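Filed under: Home and Hearth, Diary

January, early, kettle on

I woke at four with bread on my mind, which is a silly thing to wake up with, but there it is. The starter Sharada gave me has been sulking since the cold came in, and I had promised Parvathi a loaf for her supper. So down I went in two jumpers to see how it was doing, and it had risen perhaps the width of a finger – a very small finger.
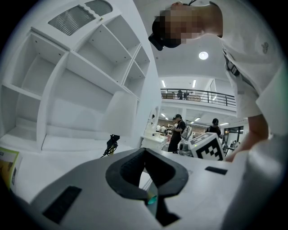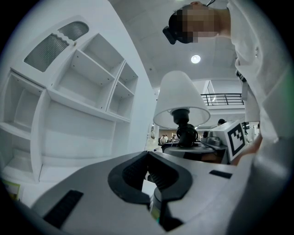
I fed it and put it on the shelf over the boiler, and then of course I couldn't go back to bed, so I got out Mum's old recipe book and had a lovely, useless hour with it. She wrote everything in pencil and half of it has rubbed away. Her seed cake says "two eggs, or 2 spoons of" and then nothing at all, and I have been wondering ever since what the spoons were of. Vinegar, I should think, although Isamu says yoghurt and he is usually right about cakes.

By seven the dough was mixed, much too wet as always, and I had flour up to my elbows when the post came. A card from Borislav, bless him, all the way from Yeo, with a picture of the harbour and a long complaint about the price of butter. I must write back properly this time and not leave it until Easter.

Baked at noon. It spread sideways and came out rather flat, but the crust sang when I set it on the rack, and I stood and listened to it for far longer than a grown woman ought to. Parvathi had three slices with the marrow soup and took the heel home in a napkin. Manikandan wants some of the starter now, so I must find a jar with a lid that fits.

More from the diary
The marmalade that wouldn't set
Borislav's plum dumplings
A new handle for the old pan

Contact | Copyright Fusovow Diaries | Back to top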